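Clustness Forums > Home and Laundry > Folding and Storage

Thread: File folding T-shirts -- does it save any room at all?

drawerful
Posts: 1322
I keep being told to stand my T-shirts up in the drawer like files in a cabinet. I tried it over a weekend and I'm not convinced. The drawer holds the same amount of cotton whichever way up you put it, surely. I had 17 shirts in a flat pile before and I have 17 in there now, and the drawer shuts no better than it did. What I have got is a lot of extra folding and a row that slumps over the minute I take one out. Is there something I'm missing or is this one of those things people say because they saw it in a video?

mossbank
You've got the same shirts in the same drawer, so of course it holds the same. The point is seeing them all. With a pile you wear the top three and forget the rest.

drawerful
Posts: 1322
I don't forget the rest. I know what shirts I own.

kettle_on_twice
I'm with drawerful. I bought the Witar drawer dividers for this and they slid about so much I had to wedge them with a rolled sock at each end. They went to the charity shop in September.

pennyfold
The slumping is down to the fold, not the idea. Thin jersey won't stand if you fold it in half and then half again, it just goes soft in the middle. Fold the sides in so you have a long strip, stop a little short of the neck, then go in thirds from the hem up. If it won't stand up on the table by itself it won't stand up in the drawer.

mossbank
And smooth it flat first. Most people start folding while the thing is still a lump and then wonder why it comes out wonky. Find a seam or a hem before you do anything else, get that straight and the rest follows.
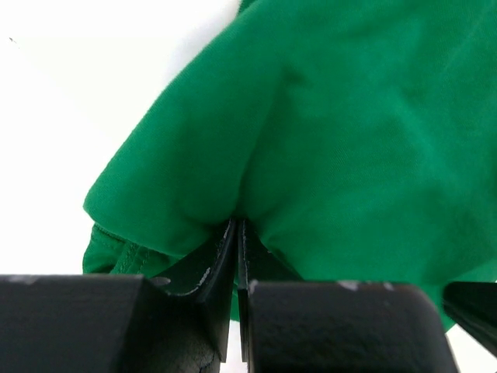
Posted on behalf of the Iordache Laundry and Linen Club, Protville

Green jersey, all scrunched up, with one stitched edge showing at the side. We tell new members to look for a line of stitching like that and work from there. Pulling at the middle of the cloth only gives you a deep crease where you've pinched it, and in soft knit it can take a good smoothing to get that out again. Our way is to lay the shirt face down, run both hands from the middle outwards, then fold the sides in. We have done it like this for years and our shirts stand up.

drawerful
Posts: 1322
Do they stand up in a half-empty drawer, though? Every picture of this I've ever seen has the drawer packed solid. Anything stands up if you jam it in tight enough. I could stand slices of bread up in there.

Iordache_Linen
They need a bit of company, we'll give you that. If the drawer is half empty put a shoebox in and fill the box. We wouldn't use bought dividers either.

kettle_on_twice
So now it's a fold, a smoothing session and a shoebox. My flat pile takes me as long as it takes to drop the shirts in.

pennyfold
How long do you think it takes? I timed myself on a basket once and it came out at 60 seconds for 3 shirts, and I wasn't rushing.

kettle_on_twice
You timed yourself folding shirts.

pennyfold
Once!

oatcake_dave
Does it crease them less? That's the only bit I'd care about. I wear mine to work and I'm not ironing a T-shirt.

mossbank
Mine come out better than they did from a pile, because there's no weight on the bottom ones.

drawerful
Posts: 1322
Mine came out with a line across the belly where the thirds go. Three folds, so more creases than before -- just sharper ones. Hanging them is the answer if you care about creases, and I don't have the rail space.

Iordache_Linen
A sharp line across the front usually means the shirt was pressed down hard at each fold. Go lighter. Thin knit drops out fairly well once it's on you, thick cotton less so. We hang the heavy ones ourselves.

oatcake_dave
Right, so the club that folds everything hangs some of it. Good to know.

Iordache_Linen
We never said we fold everything.

drawerful
Posts: 1322
I'll give the strip-and-thirds thing another go with the thin ones only and leave the thick ones in a pile. I still say it doesn't save any room. Has anyone measured a drawer before and after, same shirts, same drawer? I don't mean a feeling that it's better, I mean with a tape.

mossbank
I'll do mine when the wash is dry. Don't expect a chart.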